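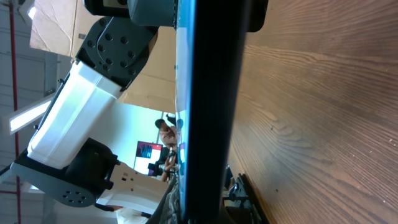 View from the wrist camera on the left arm, with the second arm across the table.

Mounting and Aligning Wrist Cameras on a Two-Arm Bench Setup

Posted November 18, 2025 by Ruth Usuga

This page covers fitting a small USB camera to the wrist of a hobby arm, running the cable so it survives, and getting a picture you can use for recording. It was written for the pair of arms on the long table at Wastelwood, but most of it applies to any small arm with servo joints and a separate gripper bracket.

It assumes both arms are already built, bolted down, and moving under their own software. If the servos don't have their ID numbers yet, do that first. Changing IDs with a camera cable in the way is a nuisance.

What you need

One small USB camera board per arm, with a fixed lens
One printed camera bracket per arm
Four M2 x 6 screws and nuts per camera
Two M3 x 10 screws per bracket
Thin USB cable, 1.5 meters or longer
Spiral wrap or fabric tape
A powered USB hub
A 1.5 mm and a 2.5 mm hex key
A sheet of paper with a cross drawn on it

We print the brackets in PETG with four walls. PLA works too, but the first pair we made in PLA sagged after a few weeks close to the servo. The current bracket file is called Prillelel, version 3, and it is in the shared folder on the shop computer. Versions 1 and 2 have the screw holes too close to the gripper housing. Don't print those.

Step 1. Park the arm

Move the arm to a position where the wrist is level and easy to reach, with the elbow supported. A block of scrap wood under the forearm is fine. Turn off servo power at the supply. The arm will drop when the torque goes away, so hold it before you flip the switch.

Step 2. Fit the bracket

The bracket goes on the two M3 holes on top of the wrist, behind the gripper. Start both screws by hand before tightening either one. If the second screw won't start, the bracket is on backward. The tab with the chamfer faces the fingers.

Tighten until snug. These screws go into plastic, and it takes very little to strip them. If you do strip one, a longer screw with a nut behind it holds well enough.

Step 3. Attach the camera

Put the camera board on the bracket with the connector pointing back toward the elbow. Use all four M2 screws. Three will hold the board, but it buzzes when the arm moves quickly and you will see that in the recording.

Leave the tilt joint on the bracket loose for now. You set it in Step 6.

Step 4. Run the cable

Most of our failures have been cables. Take some time over this part.

Leave a loop at the wrist big enough for the wrist to turn all the way in both directions. Tape the cable to the forearm, leave another loop at the elbow, tape it to the upper arm, and leave a last loop at the base. Don't tape across a joint, and keep the cable away from the servo leads where you can.

Now move the arm by hand through its whole range, slowly, with the power still off. Watch each loop. If one goes tight, add slack. If one hangs low enough to catch on the table edge or on the other arm, take some out. Teemu Pitkänen uses a short piece of elastic to pull the elbow loop back in, and on the right arm it has worked well. On the left arm it got wound around the joint, so try it before you trust it.

Step 5. Plug in and find the cameras

Plug both cameras into the powered hub, one at a time. After each one, list the video devices and write down which number appeared. Label the cables at the hub end with tape: L and R.

The numbers can swap after a restart. If your software lets you pick a camera by its USB port path, use that. If it doesn't, check the labels every time you start a session. We once recorded 68 episodes with left and right exchanged and had to rename all of them.

If both cameras show up but only one gives a picture, the hub is probably short on bandwidth. Drop the resolution to 640 x 480, or move one camera to a port on the computer itself.

Step 6. Set the angle

Turn servo power back on and bring the arm to its home position. Put the paper flat on the table under the gripper with the cross between the fingertips. Open the live view.

Tilt the camera until the fingertips are inside the picture near one edge and the cross is close to the middle. You want to see the place where the fingers meet the object. Seeing a lot of the gripper housing is a waste of picture. Tighten the tilt screw, then check again, because tightening usually moves it a degree or two.

Do the same on the other arm. The two views don't have to match exactly, but write down both angles. A printed protractor taped to the bracket is close enough.

Step 7. Check the view in motion

A wrist camera turns with the wrist. When the gripper rolls to the side, the tabletop stands up like a wall and the ceiling lights come in from the left or right. This is normal, and there is no need to rotate the image in software. If you do rotate it, do it the same way for every recording.

Parts of the arms will pass very close to the lens and go blurry. That's also normal. Run the full set of movements once and look for two things:

A black part that blocks the fingertips for a long stretch. Move the bracket or change the tilt.
A light fixture that makes the whole picture go dark. Lock the exposure. We use a fixed value of 279 on our cameras, but the scale differs from one model to another, so set yours by eye with the room lights on.

Anyone working elsewhere in the room may show up in the background. Ask before you record.

Step 8. Make a test recording

Record one minute with both arms moving. Play it back and count the frames. At 30 frames per second you should have close to 1800 from each camera. Our first test gave 1556 on the left and 885 on the right. The right cable was a cheap one, and replacing it fixed the problem.

If the counts are good but the picture flickers, change the camera's power line setting to 60 Hz.

Maintenance

Check the M2 screws every couple of weeks. A dab of nail polish on the nuts slows the loosening. Wipe the lens with a dry cloth before each session. Replace the wrist section of tape when it starts to curl.

Changes to this page

September: switched to bracket version 3, rewrote Step 4.
November: added the exposure note in Step 7 and the frame counts in Step 8.

Spare brackets are in the drawer marked Altanitz, under the soldering bench. If you take the last one, print two more.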